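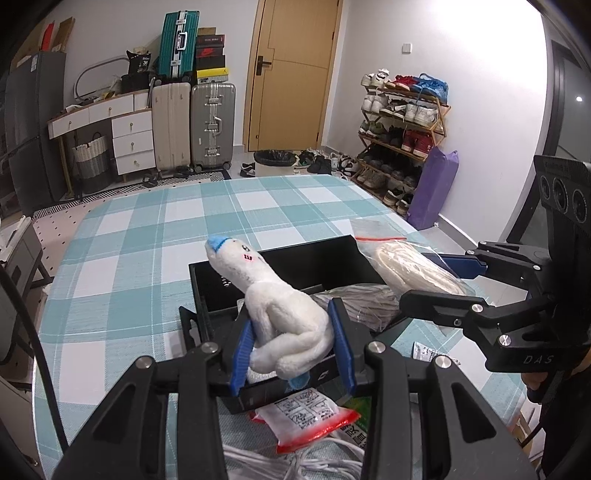

Plurora Gentle Wash for Soft Toys, Blankets and Table Linens
1000 ml refill bottle
Item no. 3864
In stock

Every house has a few things that never seem to get washed. The plush rabbit that goes everywhere, the baby blanket that has turned into a cape, the good tablecloth with the gravy spot that you keep covering up with the bread basket. We started making Plurora for exactly those things, and after all these years it's still the bottle we reach for most in our own kitchens (and the one our families keep borrowing and forgetting to bring back).

It's a mild liquid wash for hand washing and for the delicate cycle. The suds are low and rinse away quickly, so you aren't standing at the sink squeezing a stuffed bear for half the evening. There's no bleach in it and no dye, and the scent is very light. If you'd like no scent at all, choose the Plain version from the menu at the top of the page.

What it's good for

Plush toys, cloth dolls, crib blankets, cotton and linen tablecloths, napkins, knitted hats, washable wool, and the quilted bits and pieces that come home from Grandma's. A lot of you have written to say you use it for swimsuits too, and we see no harm in that.

Please don't use it on leather, suede, silk velvet or anything marked dry clean only. Toys with a battery pack or a music box inside shouldn't go under water either, unless you can take the works out first. For those, put a little of the wash on a damp cloth, wipe the surface, and go over it again with plain water.

How much to use

For a sink or basin, half a capful is plenty. For a full machine load on delicate, use 2 capfuls. We know it's tempting to pour in a bit more when something looks really grubby, but extra soap mostly means extra rinsing, and a second short wash does a far better job.

Washing a favorite toy by hand

Check the seams before you begin, and put in a stitch or two wherever the stuffing is peeking out. Fill the sink with cool water, add the wash, and swish it around with your hand. Push the toy under and press it gently all over, then leave it for ten minutes. Rub any spots on the face or paws with a soft toothbrush. Let the water out, rinse until it runs clear, and roll the toy in a thick towel to press the water out. Wringing can twist the stuffing into lumps that are awfully hard to get out again.

Then comes the waiting, and we're sorry to say there's no way to hurry it. A thick toy can take two days to dry all the way through. Lay it on a rack with air moving past, turn it over morning and night, and fluff the fur with a clean brush while it's still a little damp. If your child can't sleep without it, start right after breakfast and have a stand-in ready for bedtime — we speak from experience!

Tablecloths and checks

Plaids and checks do very well in Plurora, but test a corner first if the cloth is new or you don't know where it came from. Dampen a bit of the hem, dab on a drop of the wash, and press a white napkin against it. If color comes off on the napkin, wash the cloth by itself in cold water. Hang it while damp, pull the edges straight with your hands, and you may get away without ironing.

The bottle

The bottle holds 1000 ml and has a screw cap with a measuring line inside. Store it upright, out of the sun and well out of reach of children. In a cold garage it can turn cloudy. Bring it indoors, let it warm up, and give it a gentle shake, and it'll be ready to use again.

Goes well with

Pravex Stain Bar, for grass, ketchup and marker
Flusness Mesh Drying Rack, folds flat
Paredes Cotton Wash Bag, with drawstring, for small toys in the machine

Shipping and returns

Orders placed before noon go out the same day. We pack the bottles upright with the cap taped, and if one still manages to leak on its way to you, send us a quick note and we'll mail another. Unopened bottles can come back within 30 days. If you've opened yours and just don't care for it, write to us anyway, and we'll try to work something out.

Customer rating: 4.8 out of 5, from 184 reviews

The lavender version will be back in September. Leave your email in the box below if you'd like us to let you know.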